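안 쓰는 액세서리와 옷을 중고로 판매하는 방법

저는 한국에 와서 처음으로 중고 거래를 배웠습니다. 처음에는 글을 쓰는 것도 어렵고 물건을 보내는 것도 어려웠습니다. 지금은 서랍을 정리할 때마다 조금씩 판매합니다. 제가 사용하는 순서를 적겠습니다. 저는 주로 Trevura에 올리지만 다른 사이트에서도 순서는 비슷할 것입니다.

1. 물건을 나누기

먼저 모든 물건을 꺼내서 큰 수건 위에 놓습니다. 그 다음에 파는 것, 주는 것, 버리는 것으로 나눕니다. 이 단계에서 가격은 생각하지 않습니다. 가격을 생각하면 하나도 못 버리게 됩니다.

상자도 같이 확인하십시오. 목걸이나 귀걸이는 상자가 있으면 문의가 더 빨리 옵니다. 원래 상자가 없으면 깨끗한 선물 상자를 써도 괜찮지만, 그때는 설명에 "상자는 정품 상자가 아닙니다"라고 반드시 써야 합니다. 저는 이것을 한 번 잊어버려서 환불을 해 드렸습니다.
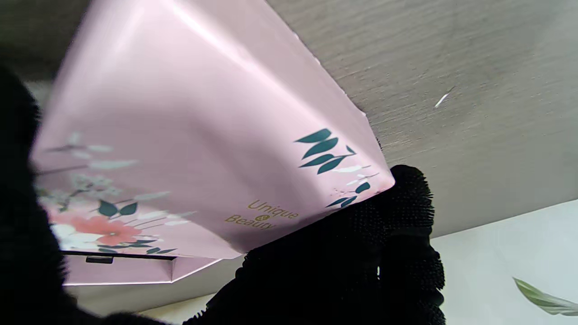

잎 그림과 금색 글씨가 있는 분홍색 선물 상자

2. 은 제품을 닦기

은은 공기 중에서 색이 어두워집니다. 제가 하는 방법은 다음과 같습니다.

미지근한 물에 주방 세제를 한 방울 넣습니다.
목걸이를 물에 넣고 손가락으로 살살 문지릅니다. 칫솔은 털이 아주 부드러운 것만 씁니다.
깨끗한 물로 헹구고 마른 천으로 눌러서 물기를 뺍니다. 비비지 마십시오.
완전히 마른 다음에 은 닦는 천으로 한 방향으로 닦습니다. 저는 Clivavine 천을 쓰는데, 2000원이고 오래 씁니다.

진주나 가죽 끈이 있는 것은 물에 넣으면 안 됩니다. 도금 제품도 세게 닦으면 색이 벗겨지니까 조심해야 합니다. 확실하지 않으면 마른 천으로만 닦고, 설명에 "세척하지 않았습니다"라고 씁니다.

줄이 엉켰을 때는 당기지 말고 평평한 접시 위에 놓으십시오. 바늘 2개로 매듭의 가운데를 천천히 벌리면 풀립니다. 저는 이 일을 밤에 하다가 화가 나서 줄을 끊은 적이 있습니다. 그래서 지금은 아침에만 합니다.

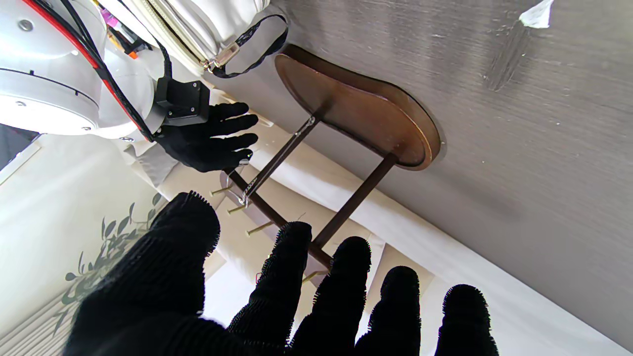
한 독자분은 댓글에 이렇게 써 주셨습니다. 저는 엉킨 줄에 베이비파우더를 조금 뿌리고 나서 바늘을 씁니다. 훨씬 잘 미끄러져요. 그런데 풀고 나서 꼭 다시 씻어야 해요, 안 그러면 고리 안에 가루가 남습니다.

좋은 방법이라서 저도 해 보았습니다. 가는 줄에는 잘 되었고, 굵은 줄에는 차이를 잘 모르겠습니다.

3. 옷과 천을 준비하기

옷은 세탁하고 나서 올리는 것이 예의입니다. 세탁 라벨을 먼저 읽으십시오. 라벨이 없는 옷은 저는 찬물에 손으로 빱니다. 흰옷은 햇빛이 들어오는 창문 옆에서 한 번 더 보아야 합니다. 형광등 밑에서는 목과 소매의 노란색이 잘 보이지 않습니다.

주름이 들어간 치마나 블라우스는 다리미를 직접 대지 않습니다. 옷걸이에 걸고 스팀만 줍니다. 스팀이 없으면 샤워한 다음의 욕실에 걸어 두어도 됩니다.

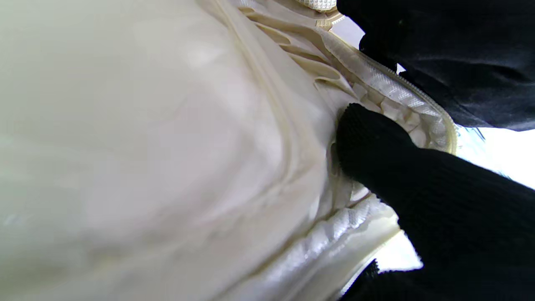
치수는 라벨의 숫자만 쓰지 말고 자로 재서 씁니다. 어깨, 가슴, 소매, 총길이를 단면으로 재면 됩니다. "단면"이라는 말을 저는 나중에 배웠는데, 옷을 평평하게 놓고 앞쪽에서 한 번 잰 길이입니다. 이 말을 쓰면 사는 사람이 다시 물어보지 않습니다. 실밥이 풀린 곳이나 작은 얼룩이 있으면 그것도 씁니다.

4. 설명을 쓰기

제목에는 물건의 종류, 재료, 색을 씁니다. "예쁜 목걸이"보다 "은 목걸이 얇은 체인"이 검색에 잘 나옵니다. 본문에는 산 시기, 사용한 정도, 흠, 보내는 방법을 적습니다. 목걸이는 길이가 중요합니다. 잠금 고리의 모양도 쓰면 좋습니다. 손톱이 짧은 분들은 작은 고리를 불편해하십니다.

가격은 같은 물건을 검색해서 이미 팔린 가격을 봅니다. 팔리지 않은 가격은 참고가 되지 않습니다. Cullatmont 귀걸이를 저는 처음에 너무 비싸게 올렸고, 22일 동안 문의가 없었습니다. 가격을 내리니까 그날 저녁에 연락이 왔습니다.

5. 팔릴 때까지 보관하기

글을 올린 뒤에도 물건은 계속 깨끗해야 합니다. 옷은 접어서 종이봉투에 넣고 봉투 겉에 제목을 적습니다. 은은 작은 지퍼백에 하나씩 넣고 공기를 뺍니다. 곧 보낼 목걸이는 걸어 두어도 되지만 욕실 근처는 피하십시오. 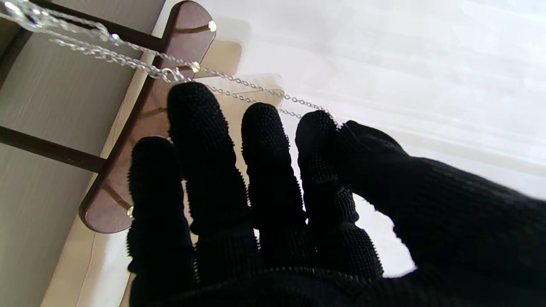
갈색 나무 진열대에 걸린 은색 목걸이 줄

6. 포장하고 보내기

목걸이는 잠금 고리를 채우고, 두꺼운 종이에 작은 칼집을 내서 줄을 끼웁니다. 그러면 가는 동안에 엉키지 않습니다. 그 다음에 상자에 넣고, 상자가 안에서 움직이지 않게 빈 곳을 종이로 채웁니다. 봉투는 Huttunen의 안전 봉투를 묶음으로 사 둡니다.

주소는 복사해서 붙이고, 전화번호를 한 번 더 읽습니다. 송장 번호는 받은 즉시 보내 드립니다. 3일이 지나도 도착 연락이 없으면 제가 먼저 정중하게 여쭈어봅니다. 영수증은 거래가 끝날 때까지 버리지 마십시오.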